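Notes orateur, diapo 12 : kit Etero (Osden), retour d'évaluation

Rappeler le périmètre : offre de location, deux pinces portatives, logiciel de relecture Brikum. Devis reçu pour 24 postes. Ne pas parler prix avant les questions.
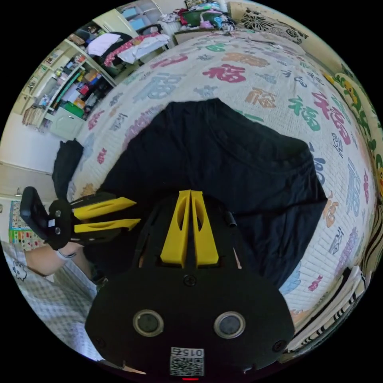

Prise en main : 25 minutes de formation par opérateur, selon Osden. Une pince par main, deux doigts jaunes à fente sur chacune. Cas difficile à commenter : vêtement bleu marine étalé sur une housse à motifs, contraste correct, fond très chargé. Renvoyer aux mesures de Kalkidan Negash. 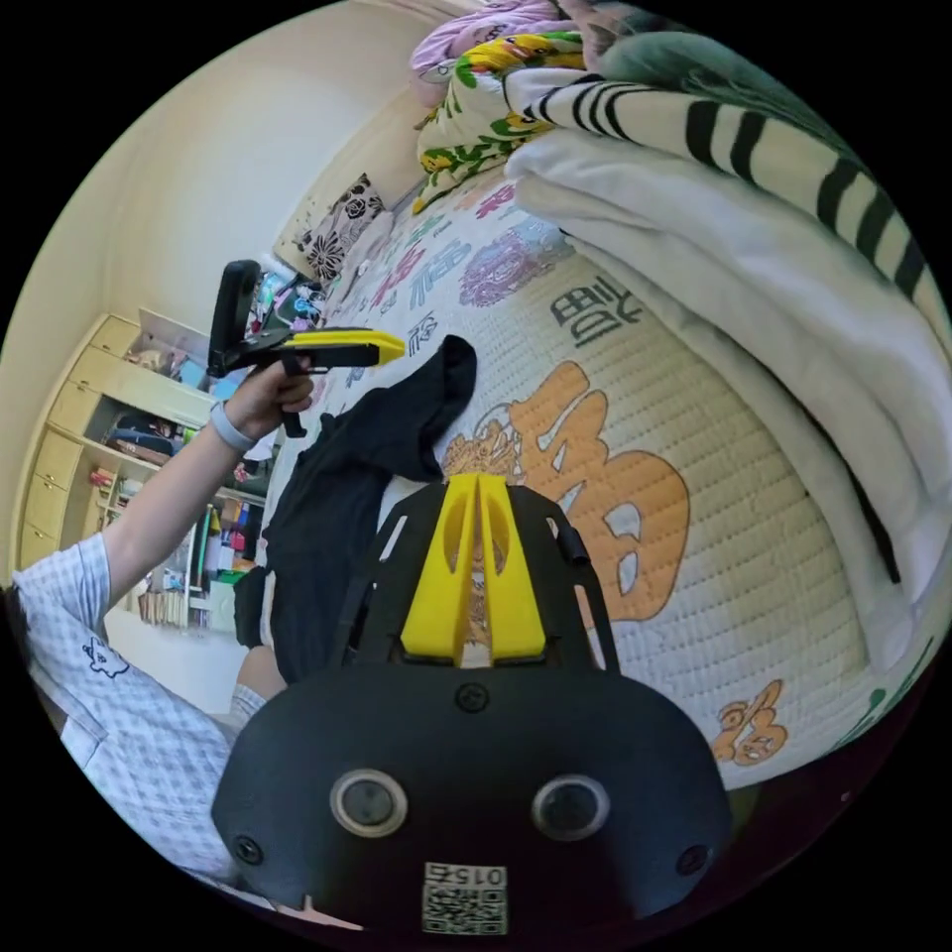
Textile noir froissé sur le lit, pince gauche tenue à l'horizontale.

Comparaison avec Laitinen : 32 séquences par poste, même protocole. Point ouvert : délai de remplacement des doigts, absent du contrat.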